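About Candora Neighborhood Watch

Who we are, what we do, how to reach us. 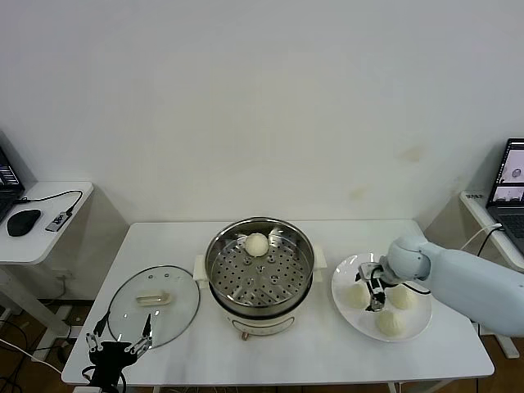
One steamed bun in the steamer, glass lid off.

We started with 24 households on Brirkis Street after a run of car break-ins one July. Catalytic converters mostly, a few side mirrors, one whole set of wheels. People were posting in three different groups and the reports never got matched up. So we put them in one place.

Now 2,219 members across Candora, Badawi Heights and the blocks behind the Skosov rail yard. Still run out of the same two rooms over the pharmacy. Side door, second buzzer.

What we do

Log thefts, break-ins and vandalism reported by members. Pass them to the police liason desk every morning by 9. Send out alerts by text and email, usually within the hour, slower overnight. Help with witness appeals - flyers, door knocking, asking shops to hang on to their camera footage before it gets wiped.

We also engrave bikes and tools. Free for members, bring the item and some ID.

What we don't do

Patrols. Confronting anyone. We get asked every week and the answer is still no. If its happening right now call 911, then tell us after.

We don't post names or faces of suspects unless police have already released them. Posts that do get taken down. Same goes for license plates.

Money

Membership is free. Printing and the text service get paid for by donations and the tool engraving we do for local contractors. Badawi Hardware gave us 100 steering wheel locks this year, a few left, ask at the desk. One per household please.

Joining

Fill in the form at the desk or on the Join page. Need a street name, not a full address. Pick which alerts you want, otherwise you get all of them and thats a lot of texts.

Desk open 4 to 7 pm weekdays. Messages left later get picked up the next morning. Skosov side members, your block contact list is being redone, new one up shortly.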